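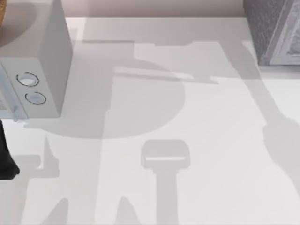

Looking After Boards and Ramps at Home

Home | Boards | Ramps | Parks | Tips | Contact

Print this page | E-mail this page

These tips are for people who skate the park in Gundton and do their own repairs, and for parents who have been handed a board that squeaks. Most of the jobs need a kitchen table or a bench, an old towel and the tools you already own. The ramp section further down is for anyone with a small wooden ramp in the yard or the garage.

Before you start

Put down newspaper or a towel you don't care about. Grip tape sheds grit as soon as it is cut, and the grit scratches painted surfaces. Keep a jar lid or an egg carton handy for nuts, washers and spacers. Work on one truck at a time and leave the other one alone until the first is back together, so you always have something to copy.

A skate tool covers most sizes. If you don't have one, these sockets do the same work:

1/2 inch for the axle nuts
9/16 inch for the kingpin nut
3/8 inch for the mounting hardware

You will also want a Phillips screwdriver or an Allen key, depending on which bolts came with the board.

Cleaning bearings

Loosen the axle nut and take off the nut and the outer washer. Slide the wheel up until only the end of the axle sits in the bearing, tilt the wheel, and lever the bearing out gently. It should come with a steady pull. If it is stuck, turn the wheel a little and try again from the other side.

Wipe the outside of each bearing with a dry rag. Lift off the shield if it is the rubber kind. Slip the point of a pin under the edge and work it up a bit at a time. Metal shields held by a small C-shaped ring can come off too, but the rings fly across the room, so do it inside a clear plastic bag.

Use a bearing cleaner or high-strength rubbing alcohol in a small glass jar with a lid. Open a window and keep it away from the stove, pilot lights and anyone smoking. Swirl the bearings for a minute or two, pour off the dirty liquid, and repeat with fresh liquid until it stays clear. Don't use water. Don't use cooking oil for anything on a skateboard.

Set the bearings on a paper towel and let them dry completely. Then add one or two drops of skate bearing lubricant to each and spin it with a finger. More oil than that only collects dust. General-purpose spray is thin and does not stay put, and you will be doing the job again in a week.

Press the shields back on with your thumb. To seat the bearings, put one on the axle with the shield facing the truck, push the wheel down onto it firmly, take the wheel off, and do the other side the same way. Put the spacer in if your set has them. Tighten the axle nut until the wheel has no side play, then back it off a quarter turn.

Wheels

Wheels wear faster on the side you push and slide on. Swap them diagonally, front left with back right, and flip each one so the inside edge faces out. Once a month is often enough for someone who skates on weekends.

Flat spots can be felt before they are seen. Roll the board slowly on a smooth floor and listen for a thump. A small flat spot will often wear out by itself. A large one won't, and the wheel should be replaced. Replace all four together if you can. A 51 mm wheel next to one that has worn down several millimeters makes the board pull.

Dirty wheels clean up with dish soap and an old toothbrush. Take the bearings out first.

Trucks and bushings

If the board turns more easily one way than the other, look at the bushings. They are the soft rings on the kingpin. Take off the kingpin nut, lift the parts off in order, and lay them in a row on the towel. Cracked or bulging bushings should be thrown out. They cost little and they change the feel of the board more than most other parts.

A squeak nearly always comes from the pivot cup, the small plastic socket the truck sits in. Shave a little bar soap or candle wax into the cup, put the truck back and rock it a few times. Wipe away whatever squeezes out.

Check that the kingpin nut has at least one thread showing above it. If the nut has to be wound far down to make the truck stable, buy harder bushings and run the nut looser.

New grip tape

Old tape comes off more easily when it is warm. Run a hair dryer along the edge, lift a corner with a utility knife and pull slowly at a low angle. Keep the dryer moving. Scrape off any glue that stays behind and wipe the deck dry.

Cut the new sheet a little longer than the deck. Peel the backing and hold the sheet by its edges with the sticky side down, then let the middle touch first. Smooth it outward toward the nose and tail with the side of your fist. Bubbles can be pricked with the point of the knife and pressed flat.

Rub the edge of the deck all the way around with the shaft of a screwdriver until a pale line appears. Cut along the line with a new blade, holding the knife at a slight outward angle and moving away from your other hand. Sand the cut edge with a scrap of the tape you trimmed off. Find the bolt holes from underneath and push a screwdriver up through each one.

For cleaning grip that is still good, use a grip gum or a stiff dry brush. Brush from the middle toward the edge.

Storing boards indoors

Keep boards dry and out of direct sun. A garage that freezes in February and bakes in August is hard on a deck. A hallway closet or the wall behind a door is better. Don't lean a board against a radiator.

Two dowels set into a strip of wood make a good wall rack. Space them so the board hangs by its trucks with the grip facing the wall, and leave a gap so the grip doesn't sand the paint. With more than one board, leave 18 inches between racks, top to bottom.

Small things such as bolts, spare bushings and wax get lost in drawers. Give them one container and put it where people pass on the way out. Pads and helmets should air out before they are put away. Hang them by the straps overnight. Most liners come out and can be washed by hand in lukewarm water.

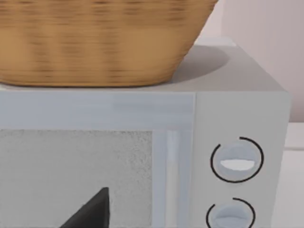
Basket on top of a microwave.

Looking after a small wooden ramp

Sweep the ramp before every session and go over the flat bottom twice. Pebbles collect where the transition meets the flat. A soft push broom is best for the surface, and a hand brush gets into the corner under the coping.

Once a month, walk the whole surface in socks, slowly, feeling for raised screw heads and lifted edges. Mark each one with chalk. Drive raised screws back down by hand. A power driver on a high setting will pull the head straight through a thin top sheet. If a screw just spins, take it out and put a new one an inch away, into the same support, and fill the old hole with wood filler.

Outdoor ramps need a cover. Tie the tarp over a ridge of some kind, even a length of lumber laid on two crates, so water runs off and air gets underneath. A tarp lying flat on the surface holds moisture in and the top layer will start to bubble. Take the cover off on dry days.

Cut ends of plywood soak up water first. Paint them with exterior paint, two coats, and touch them up each spring. Look at the underside as well. Leaves packed against the bottom supports should be raked out in fall.

Coping

Steel coping rusts where the wax has worn off. Rub it down with medium steel wool, wipe it, and wax it again. Check the bolts that hold it. Coping that rattles when you tap it with a hammer handle is loose somewhere, usually near a joint between two lengths.

Polishing the pipe is optional. If you like a slick finish, start with ordinary sandpaper and work up through the grits. Some people go as far as 3000 and then wax over it. The difference lasts for a session or two.

Homemade wax

Old candle ends work well. Melt them in a can standing in a pan of hot water on low heat, and stay with it the whole time. Never put the can directly on the burner. Add a little baby oil for a softer wax in cold weather, leave it out in summer. Pour it into a silicone muffin tray and leave it to set on a level counter.

Don't pour leftover wax down the sink. Let it harden in the can and keep it for the next batch. Wax goes on ledges and coping only, never on flat ground, and at the park please ask the others before you wax something they are using.

When to stop repairing

Throw a deck out when you can see a crack running across it between the truck bolts. Glue won't hold there. A chipped nose or tail can be filled with wood glue, clamped overnight between two scraps of wood with wax paper on either side, and sanded smooth in the morning.

Trucks with a bent axle should go as well. Roll the bare truck's axle end against a straight edge if you aren't sure. Helmets that have taken a hard hit get replaced, even when the shell looks fine.

Usable leftovers can go in the parts bin at Pulo. They take trucks, wheels and bolts in any condition but no cracked decks.

Print this page | E-mail this page

Contact: Pulo Skate Workshop, 239 Piras Street, Gundton | Last updated 2018-09-28 | Copyright Pulo Skate Workshop | Back to top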